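About Gunis

Small lighting and small electricals, sorted and passed on. That is most of it. We take in bulbs, leads, chargers, desk lamps, calculators, bits of cable with a switch halfway along – the stuff that lives in kitchen drawers and gets moved from house to house in the same carrier bag. We sort it, pair it up where we can, bag it with a label and send it back out.

Two of us started it, Yuto Hirano and Tymofii Antoniuk. Yuto did the lighting buying for a chain of guest houses and got tired of signing off skips. Tymofii repaired lamps from a unit on Kovalchuk Yard and had more orphaned leads than he had shelves. First proper load came in one November, a landlord's clear-out, mostly bayonet caps and one very nice brass wall light that we still haven't found a twin for.

Where we are

The unit at the back of Estismont Works, up the ramp, second door. Was a picture framer's before us. Parking is tight so please don't leave a van across the ramp, the bakery need it. Ring the bell and give us a minute – if we're at a bench we may not hear the first ring.

What we take

Bulbs of any fitting, as long as the glass is whole. Screw, bayonet, spots, candles, the big globes people buy for one lamp and then can't find again.
Cord sets and inline switches.
Phone and tablet chargers, with or without the plug end.
Calculators, alarm clocks, small radios.
Desk lamps and clip lamps.

What we can't take: strip tubes, anything with a cracked casing, loose batteries, microwaves (we do get asked). The council site has a cage for tubes.

How much goes through

Last year 4000 bulbs in, and roughly 2250 of those went back out to schools, hostels and people setting up a first flat. The rest were the wrong fitting for anyone or past it, and went for proper recycling. We also made up 60 lamp kits for the Lastora project, which furnishes rooms for people moving on from temporary housing. A kit is a bulb, a cord set that fits, a shade if we have one, and a card saying which way round it all goes. Yuto writes the cards. His handwriting is better than it was.

Who does what

Yuto answers the emails and does the collections. Tymofii runs the benches and has the last word on whether a lead is fit to go out. If he says no, it's no, please don't argue with him at the door. Everyone who sorts with us gets a morning at the bench first, learning fittings by feel and how to coil a cord so it doesn't kink. Two turns loose, never tight round the hand. Long cords get a paper band, short ones go in the bag as they are.

Prices

Bulbs for schools and hostels are free. For everybody else it's pay what you like, and kits are a fixed price which Yuto will email you, it changes with the cost of shades. Collections inside the ring road are free if you have 2 boxes or more. Under that, drop them off or wait till we're passing.

On the bench

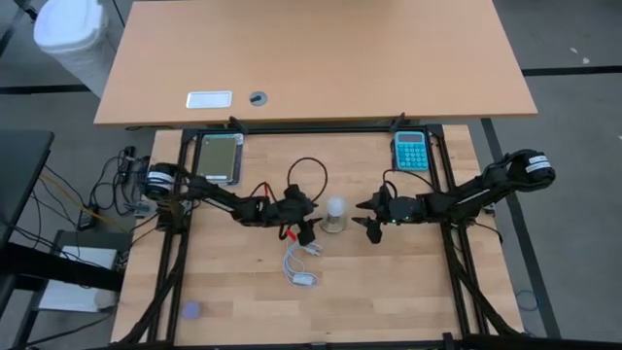
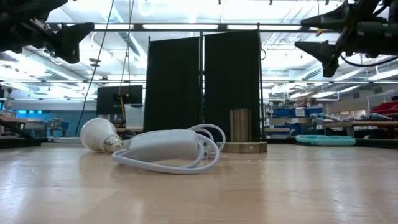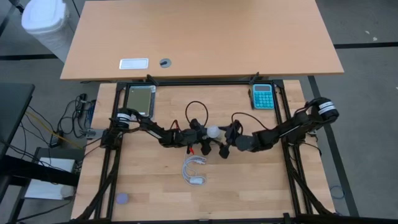 Matching bulbs to cords is the slow part of the job, and it's where most of our hours go. A bulb gets its cap checked, then its wattage against whatever the holder says, then both go in the same bag so they can't be seperated again. Screw caps are the ones we run short of, so a white LED globe like the one lying by its switch and looped cord in the middle picture would be a useful thing to hand in. Bayonets we have plenty of. If you're clearing out a drawer and aren't sure which you've got, bring the lot and we'll go through it with you.

Coming to see us

Schools are welcome in small groups, mornings are best. We do a short session on fittings and what the numbers on the box mean, then everybody makes up a kit to take away. Closed toe shoes please, and hair tied back. Email Yuto with a couple of dates and he'll come back to you, ususally within the week.

We're also after shelving. Metal, narrow, any height. And drawstring bags if anyone has a cupboard full.

Page updated January 2026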